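3.2 Household storage and the sorting of small items

The second part of the study concerned how people living in small apartments store items that have no fixed place. Earlier work on household clutter has mostly treated storage as a matter of volume: a home is said to have enough storage when the total capacity of its closets, drawers and shelves exceeds the space its contents would fill. Filip and Ulloa, in the pilot phase of the present study, found this measure to be a poor guide to how residents judged their own homes. Several apartments with large built-in closets were rated as untidy by the people who lived in them, while others with very little closed storage were rated as orderly.

To look at this more closely, we asked residents of the Atard and Dundavari buildings to keep a storage diary for 5 weeks, beginning in January. The two buildings were chosen for their similar floor plans. Atard units have a built-in closet in the entry hall; Dundavari units do not, and residents there rely on furniture and containers they have bought themselves. A total of 80 households completed the diary. Entries were made once a day, in the evening, and recorded any item that had been put down in a place the resident did not consider its proper one. Residents were also asked to note the kind of surface or container involved.

Entries were coded by Cosmin Filip and Domingo Ulloa working separately. Where the two codes differed, the entry was discussed and a single code agreed. The coding scheme separates closed storage (drawers, cabinets, lidded boxes), open containers (baskets, trays, bowls) and bare surfaces (desks, tables, counters, window ledges). A desk with a basket on it was coded according to where the item lay, so that keys placed in the basket counted as an open container and keys placed next to it counted as a bare surface.

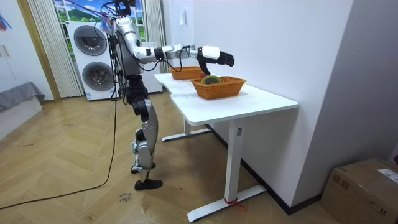 Figure 7. Wicker basket at a white desk.

Of the entries made in the Dundavari building, 387 concerned mail and other paper. This was the largest single group, ahead of chargers, keys and medicine. Paper was seldom placed in closed storage on the day it arrived. Residents described leaving it in view until it had been dealt with, and a number of them wrote that putting a bill in a drawer was the same as forgetting it. Open containers appear to serve this purpose well as long as they are emptied on a regular basis. Where they were not, diary entries show paper moving from the container to the surface next to it, and from there to chairs and the floor.

The Atard diaries follow a different course. Coats, shoes and bags rarely appear, as would be expected given the hall closet, but small items are recorded at least as often as in Dundavari. The closet shelves are deep and placed above shoulder height, and residents did not use them for things needed every day. We take this as support for the view that the position of storage matters more than its size for items handled daily.

Two limits of the diary method should be noted. Residents decided for themselves what counted as a proper place, and a household with loose habits may have recorded fewer entries than a strict one in the same condition. In addition, the act of keeping a diary may have changed behavior. Entries fell in both buildings after the first week, and we cannot say how much of this decline reflects tidier homes and how much reflects fatigue with the task. Section 3.3 compares the diary results with the resident interviews.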